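**Pod handling code of practice** (usually just "the pod code") is a set of working rules for robot arms that pick, move and place single-serve coffee pods and other small foil-topped containers. First written up at the Memon workshop in Flernasville, later adopted with changes by Comotar and by a handful of smaller labs. It is not a formal standard. No certificate, no audit. Current text is the revision of 27 May 2018.

## Background

The code started as a wall sheet. Aarti Bhardwaj wrote the first one after a run of dented lids at Memon, where each operator had their own habits for approach height and grip force and none of it was written down. Tarun Ahuja expanded the sheet the following October and split it into 4 parts: layout, approach, grip, and release. Most later versions keep that order. The Gurkley edition swaps grip and approach, which has caused some confusion in citations.

Older copies are titled "Lid Rules". Same document.

## Layout

Pods may be stored in a holder or set singly on a bare table. In a holder, lids face up. At least one slot should stay open so the arm has a place to put something back without hunting for it. Mixed lids are allowed and even encouraged for testing – plain white lids next to printed ones, becuase the plain ones give a vision system much less to work with.

On a table, the surface should be one color and free of pattern. Clear space between the arm's start position and the object. The code gives no minimum distance, a point that Comotar raised more than once.

Pale containers on pale tables are a known trouble spot. The body blends into the background and only the lid stands out, so the rules say to find the lid first and work out the body from there.
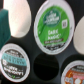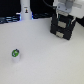
*A green Dark Magic pod in the holder (first); a green-lidded container and the gripper on a white table (second).*

## Approach

- Come in from above when neighbors are closer than one pod width.
- Final descent at 90 degrees to the lid. Tilted approach only for single objects in open space.
- Wrist camera view checked before descent, not during. Blurred view means stop and back off.
- Cables kept slack enough to follow the wrist but clear of the jaws.

The blur rule is the one most often skipped. Close to the holder, small print on a lid goes soft and a label reader will happily guess. The code says a lid that can't be read is logged as "unread", never as the nearest match.

## Grip and release

Grip on the rim or the body. Never on the foil. Finger pads are to be wiped before each session and replaced in pairs, even when just one is worn. Force starts at the lowest setting and goes up by single steps.

Release happens only after the object is supported from below. For a holder this means seated in the slot, for a table it means contact confirmed, then a 2 second wait before the jaws open. Comotar's edition drops the wait for table work.

## Logging

Each attempt gets one line: start position, target, lid as read, result. Failed attempts are kept. Bhardwaj's original sheet had 9 result codes, later trimmed when operators kept mixing up "slipped" and "dropped". Both are now "lost".

## Criticism

The main complaint is that the code says very little about people. It has one sentence on keeping hands out of the work area and points to local safety rules for the rest. Ahuja has defended this, saying that a handling code shouldnt pretend to be a safety code. Gurkley added its own section on stop buttons and lockout, not carried over to other editions.

Reflections are also thinly covered. Foil lids throw bright patches under side lighting, and the text only asks for "even light where possible".

## See also

- Gripper pad maintenance
- Label reading under blur
- Gurkley edition, differences from main text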